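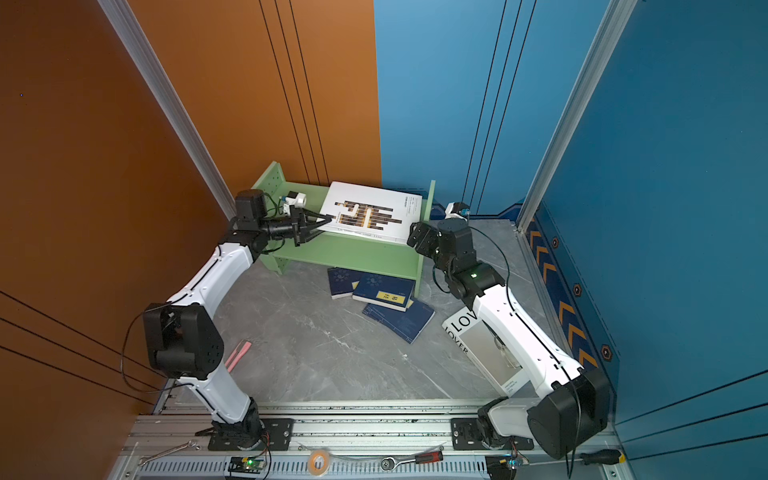

Big white softcover won't behave on a small shelf
Posted by Hanyu Xiao, 3 September 2024

I have a little two-tier shelf, light green, holes in the side panel, and one large white portfolio book that is too floppy to stand and too big to ignore. At the moment it lives flat on top. My partner says that is a table with extra steps. Is flat bad for a softcover, or can I stop feeling guilty?

Efraín Castaño
Flat is fine. Art books that size sag when they stand alone, and then the spine goes and you get to own a fan. Keep it out of direct sun, as white covers yellow, and put the spine toward the wall only if you enjoy guessing. I have 49 oversized books lying down and none has complained. Just don't park it on top of other things at a slant like this, or the cover will learn the shape.

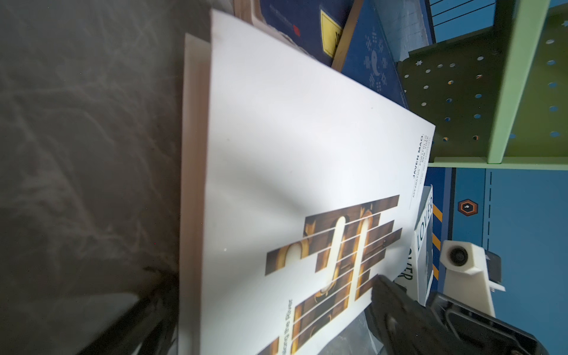

Shiela Aquino
Heaviest at the bottom, largest at the bottom, and no more than four or five to a pile. Lift it with both hands, one at each side. Pulling by one corner is how mine got its dog ear.

Yeison Espinoza
get a bigger shelf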